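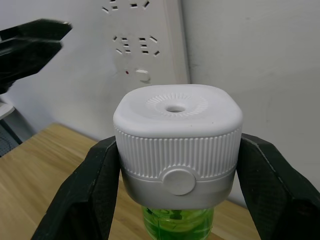
Friction is the force that slows things down when they rub against each other. It works whenever two surfaces touch, even if both of them feel smooth. Without it your shoes would slide on the sidewalk, and a pencil would slip out of your hand. Many everyday objects are shaped to help your fingers get a good grip. Look at the side of the white cap on the green bottle. It has a band of narrow ridges, very close together. Ridges like these give skin something to catch on when you turn a cap. You can find the same kind of ridges on the edge of a dime or on the knobs of some stoves.

## Where does friction come from?

If you looked at a tabletop through a strong microscope, you would see tiny hills and valleys. Your hand has them too. When you push your hand across the table, the little hills bump and catch. The two surfaces also stick to each other a tiny bit in the places where they touch. Both of these things make it harder to slide.

Rough surfaces often have more friction than smooth ones. Sandpaper is hard to slide over wood. Ice is easy to slide on. Rubber is a special case. It can feel smooth, but it is soft, so it presses into the small bumps of the ground and holds on well. This is why tires and the bottoms of sneakers are made of it.

## Weight matters

Push an empty cardboard box across the floor. Then fill it with books and push again. The full box is much harder to move. The books press the box down onto the floor, and the harder two surfaces are pressed together, the more friction there is between them.

You do the same thing with your hand when you squeeze a jar lid before you twist it. A harder squeeze gives more friction, and your fingers don't slip.

## Friction makes heat

Rub your palms together quickly and count to 32. They will feel warm. Some of the energy from your moving hands has turned into heat. Bicycle brakes do this too. The pads rub on the wheel, the wheel slows down, and the pads get warm.

## When we want less of it

Sometimes friction is a problem. It wears out machine parts and makes doors squeak. Oil helps, and so does grease. They form a thin layer between the parts so the parts don't rub so hard. Wheels help as well. A wheel rolls over the ground, and rolling takes much less effort than dragging.

The town of Hirnthorpe has a long metal slide in Galleck Park. On a dry morning in June children go down it fast in long pants. In shorts they go slowly, and their legs squeak. Bare skin has more friction on the metal than cloth does.

## Try it: the ramp test

You will need:

- a large hardcover book
- a ruler
- a coin, an eraser and a small wooden block

1. Lay the book flat and put the 3 objects in a row near one edge.
2. Slowly lift that edge of the book.
3. When the first object slides, stop and measure how high the edge is. Write it down.
4. Keep lifting until the other 2 have moved, and measure each time.

The object that stays put the longest has the most friction with the book cover. Now put a dish towel over the book, hold it tight, and do the test again. Did the order change?

## Words to know

**Force:** a push or a pull.

**Surface:** the outside of something.

**Lubricant:** a slippery material, such as oil, that lowers friction.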